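Clindora Surf Trauma Kit
By Lakar
Sold singly or as a pack of 2

If you surf, swim or paddle anywhere that's a good long walk from the parking lot, we'd love for you to have one of these along. The Clindora is a bleeding control kit made for the beach, and it rolls down small enough to live in the back pocket of a board bag (or under the seat of the truck, where most of ours seem to end up!).

Inside you'll find a wide tourniquet, two pressure bandages, packing gauze, gloves, a marker and a foil blanket. Everything sits in a welded dry pouch with a big pull tab, so cold fingers can still manage it.

Our own Maysoun Fakhoury spent years as a lifeguard before she came to us, and she fussed over the order things come out of that pouch until we were all a little tired of hearing about it. She was right, though, and the tourniquet is now on top.
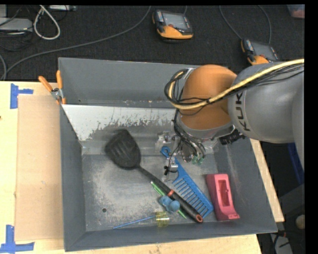 2 min read

Please do take a first aid class as well, and practice with a trainer tourniquet, keeping the one in your kit sealed. Call emergency services first, or send somebody to do it while you press on the wound.

Refill packs are sold separately. Clubs ordering 12 or more kits can write to Wycliffe Minja for a price.

Page updated 21/03/2022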